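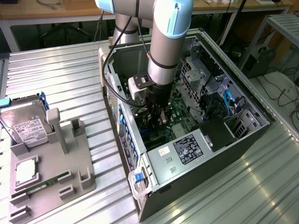
Figura 4. Braço robótico com garra, voltado para o interior de um computador de mesa aberto e deitado de lado.

4.2 O orçamento como momento de decisão

Na literatura sobre reparação de aparelhos eletrónicos, a decisão do cliente é tratada muitas vezes como uma comparação simples entre o preço do conserto e o preço de um aparelho novo. As entrevistas que realizámos nas oficinas de Pluvmont mostram um processo mais lento. O cliente chega com uma ideia do defeito, recebe outra ideia do técnico, e só depois disso o preço começa a ter sentido para ele. Choo e Myung descreveram este intervalo como "tempo de tradução", e adotamos aqui a mesma expressão, embora com um uso mais restrito: para nós, ele começa na entrega do aparelho ao balcão e termina na aceitação ou na recusa do orçamento.

Nas nove oficinas estudadas encontrámos duas formas de apresentar o orçamento. Em quatro delas, o valor é comunicado por telefone, em uma só quantia, com a mão de obra e as peças juntas. Nas restantes, o cliente recebe uma folha com as linhas separadas. Esperávamos que a folha detalhada produzisse mais confiança, e os clientes dizem de facto que a preferem. Porém, foi também diante dela que surgiram mais discussões, quase sempre sobre a taxa de diagnóstico. Uma cliente da oficina Trevaskis aceitou sem comentário o preço de uma fonte de alimentação e passou depois bastante tempo a perguntar porque devia pagar "para alguém olhar".

A taxa de diagnóstico merece atenção particular. Para o técnico, ela cobre o trabalho mais difícil, que é localizar a avaria; a substituição da peça pode ser rápida. Para o cliente, o diagnóstico parece uma etapa preparatória, sem valor próprio. Jong-dae Heo, proprietário de uma das oficinas, deixou de cobrar esta taxa em setembro e distribuiu o mesmo valor pela mão de obra. Segundo ele, as reclamações diminuíram, mas aumentou o número de pessoas que pedem o diagnóstico e levam o aparelho para reparar noutro lugar. Não temos dados para confirmar esta impressão.

Um segundo ponto diz respeito à garantia. Sete oficinas oferecem garantia própria sobre a peça substituída, com duração variável, e apenas a Kistero a estende a 12 meses para todos os tipos de reparação. Nas conversas gravadas, o prazo foi mencionado pelo técnico com mais frequência do que pelo cliente. Os clientes perguntavam antes pelos seus ficheiros: se iam ser apagados, se alguém os podia ver, se convinha fazer uma cópia. Estas perguntas apareceram também em casos onde o defeito não tinha relação com o disco – um ventilador ruidoso, por exemplo – e os técnicos nem sempre tinham uma resposta preparada.

Bernadette Ó Néill sugeriu, ao comentar uma versão anterior deste texto, que a preocupação com os ficheiros explica uma parte das recusas que as oficinas registam como "preço". Consideramos a hipótese plausível. O formulário usado nas oficinas permite marcar um só motivo, e o preço é o primeiro da lista. Na secção 4.3 examinamos as recusas com base nas notas manuscritas dos técnicos, que são menos regulares mas contêm as palavras do próprio cliente.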